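Kartons sortieren, Teil 2

Samstag, kurz nach neun. Der Abstellraum ist seit dem Umzug nicht mehr begehbar, also wird auf dem Bett sortiert. Die Liegefläche ist die größte freie Fläche der Wohnung und liegt in brauchbarer Arbeitshöhe. Die karierte Decke bleibt drauf, das Laken darunter soll keinen Kartonstaub abbekommen.

Das Verfahren ist dasselbe wie in Teil 1: ein großer Karton für alles, was in den Schrank zurückgeht, ein kleiner für Kleinteile und angebrochene Packungen. Beim großen habe ich die Deckelklappen abgetrennt. Stehende Klappen kosten bei jedem Griff Zeit, und geschlossen wird er ohnehin nicht mehr. 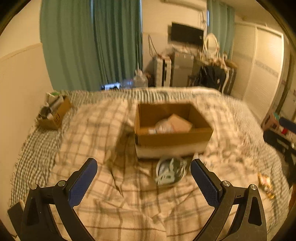 Zwischenstand auf dem Bett, großer Karton in der Mitte, kleiner hinten links.

Weiches kommt zuletzt hinein, sonst liegt es unter den schweren Sachen und ist nach einer Woche faltig. Tüten streiche ich vorher aus und lege sie flach auf den Boden des Kartons. Das klappt bisher nur bei jeder zweiten - der Rest wird hineingestopft und später nachgearbeitet. Verpackungen von Snacks gehen direkt in den gelben Sack, theoretisch.

Beschriftet wird auf der Schmalseite, mit Inhalt und Monat. Abundio Hinojosa hatte in den Kommentaren zu Teil 1 nach Etiketten von Pakmont gefragt. Ich habe 3 Bögen davon getestet: Auf glatter Pappe halten sie, auf rauer lösen sich nach einigen Tagen die Ecken. Malerkrepp und Filzstift reichen mir.

Offen sind noch 4 Kartons im Flur und die Kiste mit den Ladekabeln. Die Kabel bekommen einen eigenen Beitrag, vermutlich im August.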